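Progress report no. 2 – hand-held grippers for teaching household folding
Fendport shared workshop
July 2, 2018
Prepared by: Athina Athanasiadis
For: Grigoris Vlachopoulos, Mulligan small grants

Dear Grigoris,

Please find below the second report on our project. The first report, in January, ended at the moment when we had one gripper with a printed body and many open questions. I will try to keep the same order of points as before, so you can compare the two more easily.

1. Purpose

The purpose is the same as in our application. We build simple grippers which a person holds in the hand, we record how this person folds and sorts clothes, and later we want to teach the same movements to the small two-arm machine which stands in the workshop (we call it Rorneo). The work with the machine itself is planned for the next period and is only mentioned shortly in this report.

2. Building work

The finger part was drawn again from the beginning. The January fingers were solid and too stiff, and on thin cotton they pushed the cloth away before they closed on it. The present fingers have a hollow slot through the face. They are printed in yellow, because the tracking program finds yellow more easily against most bed covers and table cloths. On a yellow bed cover we would of course have a problem, and we have not tested this.

The frame which holds the fingers also has long openings now. This made it lighter and the print is finished faster, but the first version broke at the corner when it fell on the workshop floor. I made the corner thicker and it has not broken after that.

The handle took more time than I planned. My own hand is small, and the handle which was good for me was uncomfortable for almost all other members. We changed the angle and after this the complaints became fewer. One member still prefers to wrap tape on it, and I let him do so.

Every gripper has a number on a sticker, with a QR code. When we start a session, we scan the code and the recording is saved with the correct calibration file. Before this we typed the numbers by hand and made mistakes, and two afternoons of recording in spring could not be used for this reason. I am sorry for this loss – it was my responsibility.

3. Software

The recording program, Drirnard, is stable on the workshop laptop. It saves the picture from the gripper, the opening of the fingers and the time. The two grippers of a pair must agree on the time, and this was the most difficult part. At the start the left and right recordings moved apart slowly during a long session. Now both of them take the time from the laptop at the beginning of each recording, and we keep the recordings short.

Up to this report we have 259 recordings which passed the check. They contain 3602 separate grasps, counted by the program from the closing of the fingers. The program also counts a grasp when a person closes the fingers on nothing, so the useful number is lower. I will correct this before the next report.

4. Sessions at home

In the application we promised sessions outside the workshop, in the rooms where people really fold their clothes. Six households have agreed and we visited all of them at least one time. The workshop table is flat and hard, and a bed is soft, so the cloth sinks a little and the fingers must come from a different angle. Several people who folded well at the table became slow on the bed. We also learned to ask for clothes of different weight and color, and to leave the other things in the room where they are.
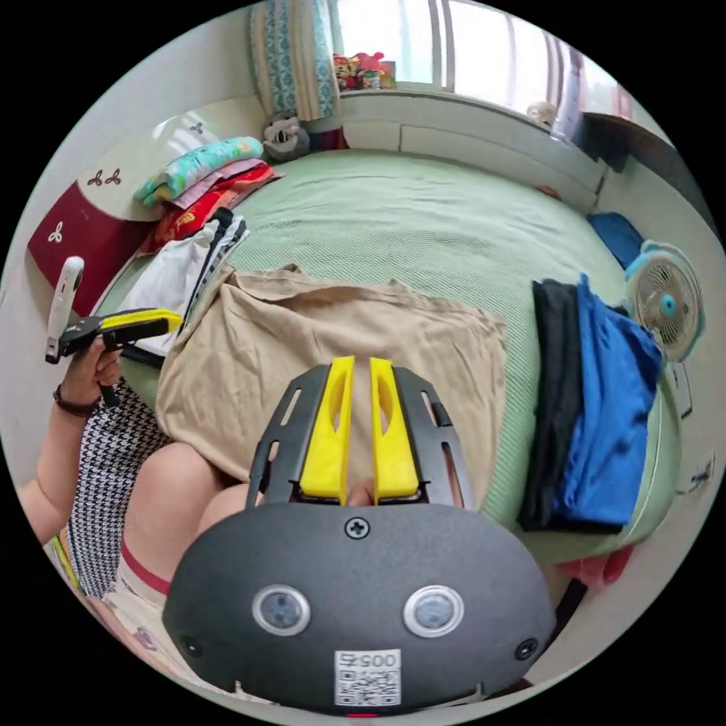 Folding session on a bed, gripper 0057 in front and the second gripper in the left hand.

The daylight is a difficulty in the home sessions. When the gripper turns toward a window, the picture becomes bright and the edges of pale cloth are hard to find. We tried fixed exposure, with a partly good result. Closing the curtains helps more, but then some rooms are too dark.

5. Budget

The money for printing material and screws is almost used, as planned. The money for travel is mostly not used, because the households are near to Fendport. I would like to ask for your permission to move a part of the travel money to spare fingers and to a second laptop. At this moment all recording stops when the one laptop is needed for another group in the workshop.

6. Next period

We will build one more pair of grippers with the same fingers, so that two households can record in the same week. I will correct the counting of empty grasps and repeat the check on the old recordings. After this we will start the first tests with Rorneo, only with small towels and at low speed. Shirts with sleeves will come later and I cannot give a date for them yet.

The drawings of the new fingers and the list of costs are sent to you separately. If you agree with the change in the budget, a short answer by email is enough for us.

With kind regards,
Athina Athanasiadis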